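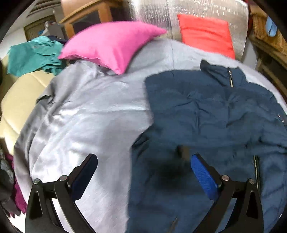 Seasonal Garment Care Assistant (part-time)

Woltora Outerwear Care, Tutville

Woltora cleans, repairs and stores winter clothing for households and small shops in the Tutville area. We are hiring one part-time assistant for our workroom on Schwaiger Street. The job runs from August through the following April and may be extended.

Most of what we handle is down and synthetic-fill jackets, wool coats, snow pants and sleeping bags. The busy time starts when the first cold nights come and people find out their zipper is broken. During those weeks you should expect full shifts. In August and September the pace is slower, and you will spend a good part of the day learning the tagging system and small repairs.

What you will do

Check in garments at the counter and write up the repair ticket with the customer.
Empty pockets and bag the contents with the ticket number.
Sort by fill and fabric, load the washers and dryers, and check that down is dry all the way through before it leaves the dryer room.
Replace snaps, cord locks and zipper pulls. Full zipper replacements go to Dena, our sewer, who will teach you if you want to learn.
Fold or hang finished pieces and shelve them by ticket number.
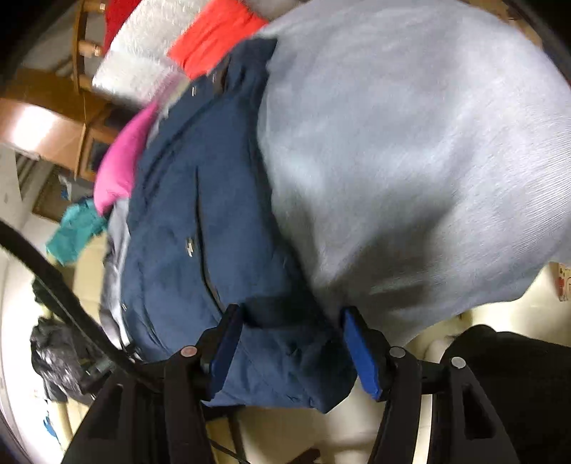
Requirements

You do not need experience in laundry or sewing. You do need clear handwriting, steady attendance and the ability to stand for most of a shift. Boxes of stored coats can be heavy and some shelves are high - we have a step stool and a cart. If you are sensitive to feathers or wool, please think about that before applying.

Some Spanish or German is useful at the counter but is not required.

Hours and pay

Four shifts a week, 7 a.m. to 1 p.m., with one Saturday a month. Pay is hourly and goes up after the first 100 hours. We will tell you the starting rate when we call to set up an interview. Employees get their own outerwear cleaned free, two pieces per season.

How to apply

Send a short letter and a list of past jobs to Brigitta Moser, Woltora Outerwear Care, 1224 Schwaiger Street, Tutville, or drop them at the counter during opening hours. Put "Assistant" on the envelope. Letters must reach us by July 27, 2019. Interviews take place the week after, and we ask everyone who comes in to sew on one snap and fill out one sample ticket - it takes a few minutes and we supply the tools.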